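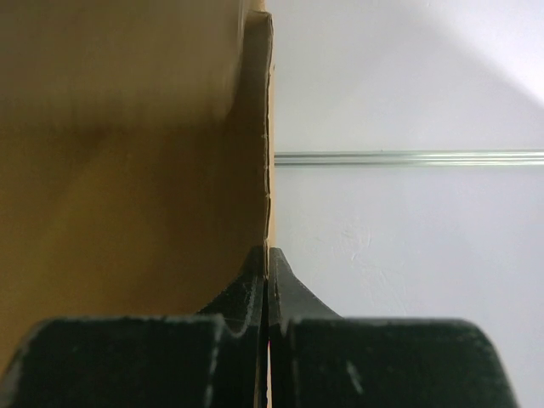 Corrugated cardboard, close up

Search the shop
Home Balls Goals Training Keepers Contact

Carker Samir Rebound Net

OK, so this is the one I get the most emails about, and I'm happy to talk about it all day. The Samir is a standing rebound net for soccer. You kick the ball at it, the ball comes back, you kick it again until somebody calls you in for dinner. I've had mine on the side lawn for two seasons and my first touch has never been better (it was pretty bad before, ask anyone on the Castenon over-35s).

The frame is powder-coated steel, and the net hooks on with 32 bungee loops. You can set the face at five angles. I leave mine on the second one for ground passes, and I tip it right back when I want something to drop out of the air onto my chest. The steepest setting is fun but it will send a hard shot over your head and into the neighbor's beans, so start gently!

Carker says the net is good for 2000 hard shots before the loops need a look. I didn't keep a tally, but mine stayed tight through the first summer and I swapped four loops in November. Spare loops are cheap and I keep them in stock.
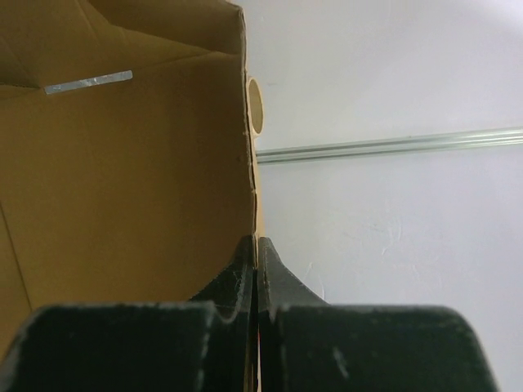 Inside an open box

Putting it together took me 40 minutes on my own with the wrench that comes with it. The bottom bar goes on first, then the two uprights, then the angle arms. Leave every bolt a little loose until the whole thing is standing, then go around and tighten. The manual has you hang the net from one corner and work along — don't. Do the four corners, then the middle of each side, then fill in the gaps. You'll thank me when you get to the last hook.

Stakes are included for grass. If you're on turf or a driveway you'll want sandbags on the bottom bar, and those are sold separately (item 2416). I use two of them and it stays where I put it, even with my nephew, who hits everything with his laces.

People ask me how it compares to the Nudness. I sell both and I like both. The Nudness is lighter and folds flat, so it's the better pick if you're a coach hauling gear to practice every night. It's also smaller, and the ball dies a bit when you catch the outer edge.

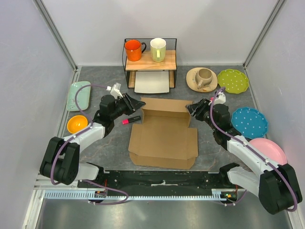

The Samir is more of a put-it-there-and-leave-it thing. The rebound is livelier all the way out to the corners, and keepers love it for reaction saves. It does weigh more than you'd like when you have to mow under it.

A few smaller points. Size 4 and size 5 balls are both fine. Size 3 works too, but the return is slower. Bring the net in over the winter if you get real snow. The frame can stay out; I touch up any chips with a dab of black paint in spring.

Any questions, just write to me and I'll answer, usually the same evening.

Rakiya Ogundipe

Updated August 27, 2019

300 shares 14 comments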